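Nakpan Mixed Snack Box, Single-Wrapped
Item group: Pantry / Assortments
Supplied by: Lolance
Packed at: Zullstead
Sizes: 2 (Standard, Tall)
Page revised: Fri 17 September

Overview

The Nakpan Mixed Snack Box is a carton of individually wrapped snacks and candies, sold as one unit. Every piece has its own wrapper and can be stored, handed out or carried separately once the carton is open. The assortment is intended for shared kitchens, guest rooms, break areas and households that get through small portions over several weeks.

The contents are taken from current stock on the day of packing. Most of the savory packets carry Chinese printing, in some cases with a few words of English. Flavors are grouped by type and the number of pieces in each group is fixed. The specific flavor inside a group is not. Customers who need a fixed list should order by the single flavor (see Ordering).

Contents by group

The Standard size holds 21 pieces in 5 groups.

Savory packets, large: flat rectangular packs, printed on the face with the flavor and in most cases a serving photo.
Savory packets, small: pillow bags with crimped ends.
Hard candy: twist or fin-seal wrappers, mixed colors.
Soft candy: fin-seal wrappers.
Biscuits and wafers: single-serve sleeves.

The Tall size holds the same groups with a second layer. A loose sheet of kraft paper is laid between the layers. Both sizes ship in plain brown cardboard with no product printing on the outside other than the address label and the lot sticker.

Small savory bags are packed last and sit at the top of the carton. They are the lightest pieces and the most easily creased. Gold and foil-effect inks are common on these bags and will scuff if the bag is rubbed against the carton wall for long periods. Scuffed printing is a cosmetic matter and is not covered by replacement. 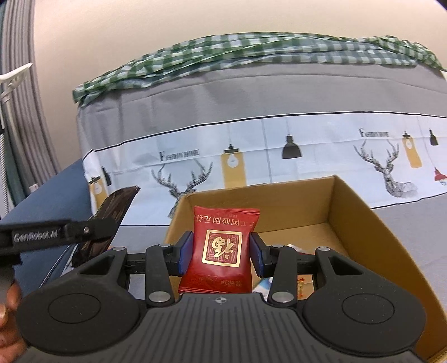
Carton

Type: slotted carton, single wall, brown both sides.
Internal height, Standard: 174 mm.
Closure: paper tape, top and bottom.
Internal dividers: none.
Void fill: none in Standard; kraft sheet in Tall.

The carton can be used as an open tray after delivery. Cut the tape along the center seam with a short blade and keep the blade shallow, as the top layer lies close under the flaps. The flaps may be folded down outside the walls or removed at the score line. Folding keeps the walls a little stiffer. With the flaps removed, the carton fits on most kitchen shelves and the contents can be reached from above.

The carton is not moisture resistant. It should not be placed on a wet counter or stored directly on a concrete floor. If the base becomes soft, move the contents to another container. The wrappers protect the food – the carton only holds it together.

Reading the packets

The small bags and the large packs are labeled differently, and this has caused some confusion in customer messages. The notes that follow apply to current stock.

Large packs carry the flavor name on the face. Where English appears, it is usually limited to the flavor and set smaller than the Chinese text. Product photos on the face are serving suggestions and should not be taken as an ingredient statement. A pack with a meat photo may contain meat, meat extract or flavoring only. The ingredient panel is on the back.

Small bags may carry no English at all. For these, Lolance prints an insert with each lot. The insert shows the front of each bag in the lot at reduced size, with a translated name, ingredients and allergens next to it. The insert lies on the base of the carton, under the contents, and is easily missed if the carton is used as a tray without being emptied first. Copies are available from the Lolcombe office on request, quoting the lot number.

Best-before dates are stamped on the back or on the end seal. The order is year, month, day. Mixed lots will contain several different dates. The lot sticker on the carton shows the earliest of these.

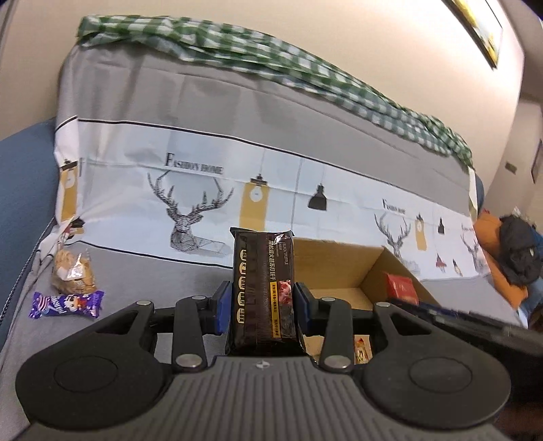 Large savory pack, black truffle, with sliced ham on the label

Flavor changes in this revision

Black truffle has been added to the large savory group. The pack is dark brown and is labeled BLACK TRUFFLE in English near the top right of the face. It replaces the roasted seaweed pack, which was discontinued by the maker in January. Cartons packed before the change may still contain seaweed and are sold under the same item name.

The red and gold small bag is unchanged. Its printing runs along the top and bottom edges with a square seal-style emblem in the middle. Customers who reorder by color should note that other red wrappers are used in the candy groups from time to time.

Storage

Keep the opened carton in a dry room away from direct sun. Living room and bedroom storage is acceptable provided the carton is not set on or next to a radiator. Normal room temperature is suitable for all groups, but soft candy will deform in a warm car or on a sunny windowsill. Refrigeration is not needed and can cause condensation inside the outer folds of the wrapper.

Do not stack anything on an open carton. Closed cartons may be stacked up to 5 high if the tape is intact and the bottom carton stands on a flat surface.

Large savory packs can be stored on edge. They take less room this way and the flavor name can be read without lifting each pack out. Small bags contain trapped air and should lie loose on top. Pressing them down to close the flaps may open the end seal. A bag with an open seal should be thrown out even if the contents look sound.

Handling and serving

Packets may be picked up by the sides or the end seal. Avoid gripping the small bags hard across the center, where the contents are most likely to break. Large packs are stiffer and can be held at the edges.

Tear notches are present on most large packs. Small bags generally have none and are opened by pulling the front and back panels apart at the crimp. Scissors are the cleaner method for savory bags, particularly over fabric. Seasoning dust and oil will mark light upholstery, and a washable throw or sofa cover is advised if the snacks are served in a seating area.

Ordering

Standard and Tall cartons are ordered by the unit. Orders received before noon leave Zullstead the same working day. There is no minimum quantity.

Single-flavor cartons are available for the large savory group only. Packing takes 2 extra working days and the carton is the Standard size. Black truffle may be ordered this way from this revision onward.

Exclusions can be requested for one group per carton, for example no hard candy. The pieces are replaced with an equal number from the other groups. We do not accept exclusions on allergen grounds. All groups are packed on the same line at Zullstead and traces cannot be ruled out.

Replacement

Crushed, open or out-of-date packets are replaced if reported with the lot number and a photo of the packet back. Keep the packet until the report has been closed. Missing pieces are replaced on the basis of the weight recorded at packing, so the carton should be weighed before anything is eaten.

Contacts

Orders and replacements: Anjana Roy, Lolance, Lolcombe office
Labels, inserts and allergen questions: Mahfuz Herath, Lolance, Zullstead packing room

Related items

Nakpan Hard Candy Refill
Nakpan Savory Refill, large packs
Nakpan Carton, empty, Standard and Tall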